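News from the Ustley group: chopsticks by hand

Since September our small group has been collecting demonstrations for Dursun, the two-armed robot which must learn to tidy a kitchen table. We do not drive it with a remote control for this task. A person holds one gripper in each hand and does the work at a normal kitchen table, and the robot learns from the recordings later. The present task is simple to say: take the chopsticks and put them upright in the holder.

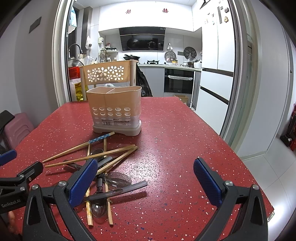
Chopsticks and spoons on the table, with the holder still empty.

Duygu Karabulut wrote the rules for this task, and they are short. Take one stick at a time. Close the jaws slowly, and lift only when the stick does not turn between the pads. If a stick falls, do not stop the recording — pick it up again and continue. In the first weeks we deleted such attempts, and Duygu thinks this was a mistake, because the robot then never saw how to recover.

We have now 3,070 demonstrations from 16 people. Thin sticks are still the most difficult thing.
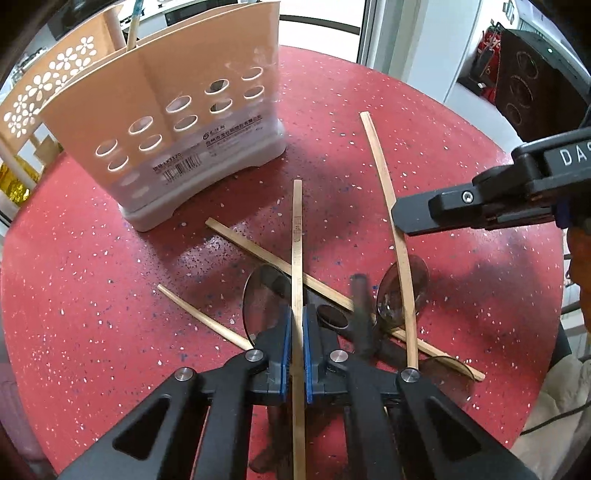
New people usually pinch too near to the end, and then the stick swings when the hand moves. We ask them to practice for roughly 5 minutes before the first recording. It also helps to keep the elbows low and to look at the opening of the holder, not at the jaws. Left-handed people may change the roles of the two hands, but please write it in the log at Plusby, in the column for notes.

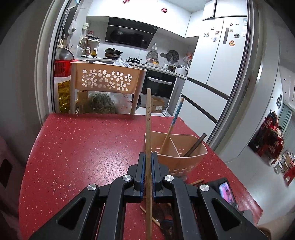 What comes next

The first training with the complete set starts after 15/01/2022. We will compare it with the remote control recordings made at Trandik, where the same task took four times longer for each attempt. If you want to give a demonstration, write to Duygu. Experience is not necessary.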